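# Tablero de madera clara: ¿lo aceito o lo barnizo?

**dayana_arriaga** – 25 de noviembre de 2023

¡Hola a todos! Llevo 16 días con el tablero nuevo y estoy encantada. Es el Humik de los anchos, comprado en la maderería Sandoval, y venía lijado pero sin ningún acabado. La veta es finísima, en un tono miel muy pálido, y tiene esos nuditos oscuros que a mi cuñado le parecen un defecto y a mí me parecen lo mejor de toda la pieza. Me da muchísima pena taparla.

Mi duda es la de siempre. Lo uso a diario, se apoya encima de todo (metal, plástico, tela, lo que caiga) y no quiero que se me ponga amarillo en dos años. He leído el hilo fijado de los acabados de arriba abajo y salí con más dudas que antes, porque la mitad jura por el aceite y la otra mitad por el barniz al agua.
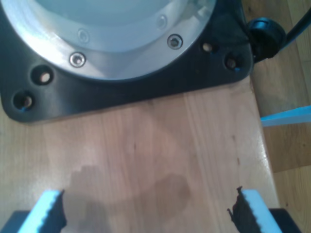

*La veta del tablero y los nudos pequeños, abajo.*

¿Qué haríais vosotros? Tengo lija de 200 y de 400, una brocha decente y un bote de cera Kestadex sin abrir que me regalaron en septiembre.

---

**viruta_fina**

¡Qué preciosidad de veta! Aceite, sin pensarlo. Dos manos muy finas, retiras el sobrante con un trapo de algodón y al día siguiente ya estás disfrutando. Y cuando se marque algo, lijas esa zona y repasas, cosa que con barniz es un drama.

Eso sí, la 400 déjala para entre manos. Si la pasas antes de la primera, cierras mucho la superficie y el aceite entra peor.

---

**Elvia Ibarra**

Yo voy a llevar la contraria, con cariño. A una madera tan clara el aceite la va a calentar de tono sí o sí. Si lo que te enamora es ese miel pálido, barniz al agua mate. Tengo una mesa así desde hace años y sigue del color del primer día.

Por cierto, a mí me parece ver una línea muy suave en el sentido de la veta, hacia el centro tirando a la derecha. ¿Es la unión de las lamas?

---

**dayana_arriaga**

¡Buen ojo, Elvia! Sí, es una unión. Al tacto no se nota nada, hay que buscarla con la luz de lado.

---

**viruta_fina**

Elvia, mate al agua también cambia el tono, lo que pasa es que lo enfría un poco y no nos fijamos. Y a mí ese tacto de plástico no me convence.

---

**Elvia Ibarra**

Tacto de plástico el de los barnices de antes. Pásate por casa y tocas mi mesa con los ojos cerrados :)

---

**dayana_arriaga**

Jajaja, me apunto yo también a esa visita.

Añado un dato que se me olvidó, y que igual inclina la balanza. Encima del tablero suelo tener el acolchado negro, el de rombos pequeñitos. Me chifla cómo queda contra la madera clara, con todos esos rombos abultados cogiendo la luz, pero el tejido tiene un brillo algo plástico y no sé si con un aceite reciente se quedaría pegado, o si dejaría el dibujo marcado. 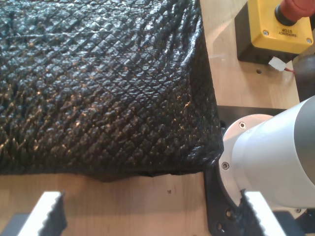
Puedo quitarlo unos días sin problema, que conste. Lo que no quiero es tener que andar con cuidado para siempre. También he visto en Sandoval unas láminas de fieltro de Gerkska para poner debajo de las cosas, pero me taparían justo la zona que más me gusta.

---

**banco_y_gato**

Me meto porque esto me pasó. Puse una funda sintética sobre un aceite de dos días y me dejó una sombra mate con la forma exacta de la funda. Salió con lija y otra mano, pero me llevé un buen disgusto. Con el aceite espera lo que diga el bote y luego otra semana de propina.

El fieltro yo me lo ahorraría. Coge miguitas y arenilla, y eso raya más que la tela.

---

**viruta_fina**

De acuerdo con lo de esperar. En mi caso fueron tres semanas y cero marcas. Lo que no haría es poner la cera encima del aceite si vas a dejar tela apoyada todo el día.

---

**Elvia Ibarra**

Con el barniz también hay que esperar, no lo voy a negar. Seco al tacto no es curado.

Dayana, ¿te sobró algún recorte? Haz una mitad de cada y ponle encima un trozo de tela parecida con algo de peso. Y no te olvides de los bordes de los agujeros, si tiene: un pincel pequeño y poca carga.

---

**dayana_arriaga**

¡Tengo un recorte estupendo! Mañana por la mañana lo lijo con la de 200 y hago tres franjas: aceite, barniz mate y la Kestadex sola, por pura curiosidad. Tomo nota de los agujeros, que no había caído. Gracias, de verdad, da gusto este foro – en cuanto tenga las franjas secas las subo y seguimos discutiendo.

---

**banco_y_gato**

Apuesto por el aceite. Y deja una esquina sin nada para comparar el color.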